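Wandik Ledger 4: a review for small investment teams

Posted Oct 30, 2023

Wandik Ledger is a research journal for fund managers. It records why a position was opened, what the analyst expected to happen, and how confident they were when they wrote it down. Version 4 came out in June and I have been running it since then on a long-only equity book with 28 holdings. Before that I kept the same records in a spreadsheet, so most of my comparisons are with the spreadsheet.

Installation and import

The desktop client installs without administrator rights. Old notes come in as CSV, with one row per decision. My file had 400 rows and 15 of them were rejected, all for the same fault: the date column held a range. The error log gives the row number and the name of the field, and the rejected rows can be corrected in the import window without starting again.

Prices are not imported. Ledger expects a feed, and the licence includes end-of-day closes for listed shares only. Anyone holding bonds or unlisted positions will have to type valuations in by hand or connect their own source. I connected ours through Kurnura, which took an afternoon, most of it spent matching share class codes.

Recording a decision

A new entry has four required fields: the thesis, the time horizon, the expected return as a range, and a confidence figure between 50 and 100. Below 50 the form refuses to save and asks you to restate the thesis the other way round. This is sound in principle, although it is awkward for a hedge, where the manager may well think the event unlikely and still want the position.

Once saved, an entry is locked after 15 minutes. Later remarks are added underneath with their own time stamp. The lock cannot be switched off, even by the account owner. I consider this the best feature in the product. In my spreadsheet I could always adjust an old estimate, and on checking the backups I found that I had done so more often than I remembered.

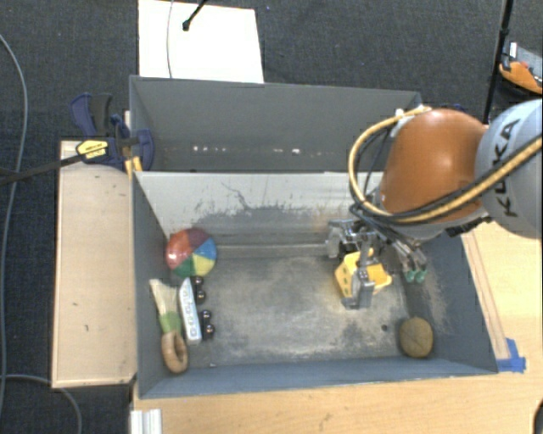 Reports

There are three standard reports. The calibration report plots stated confidence against the share of decisions that worked out. It needs a fair number of closed entries before it means much, and the software draws the curve regardless of how few there are. A warning on small samples would be an easy addition.

The sell report compares each exit with the reason given at entry. It sorts sales into those made because the thesis had played out, those made because it had failed, and the rest. The third group was larger than I would have liked.

The attribution report is the weak one. It splits returns between selection, timing and sizing, but the manual does not say in what order the effects are calculated, and the order changes the result. I ran the same quarter through Domański Monitor and the two programs disagreed on timing by enough to reverse the sign. Until the method is published I would keep this report out of client papers.

Exports go to PDF and CSV. The PDF puts the fund name on the first page only — a nuisance if pages are filed separately.

Speed and stability

Opening the full journal takes a few seconds. Searching is quick for tickers and slow for free text. I had one crash, during a price update, and no entries were lost. The web version lacks the sell report and logs the user out after a short idle period that cannot be changed.

Cost and alternatives

Wandik charges per seat, billed yearly, and read-only seats cost the same as full ones. That is hard to justify for a compliance officer who looks in once a quarter. Pronudov Notes is cheaper and has better search, but its entries stay editable for good, so it is a different sort of tool. Domański Monitor has the stronger analytics and no proper place to write down a thesis.

Verdict

Good for teams of two to ten who make discrete buy and sell decisions and want a record they cannot tidy up later. Less suitable for systematic funds, or for anyone who needs attribution they can defend to an allocator. I have renewed my own seat for a year and left the read-only seats out.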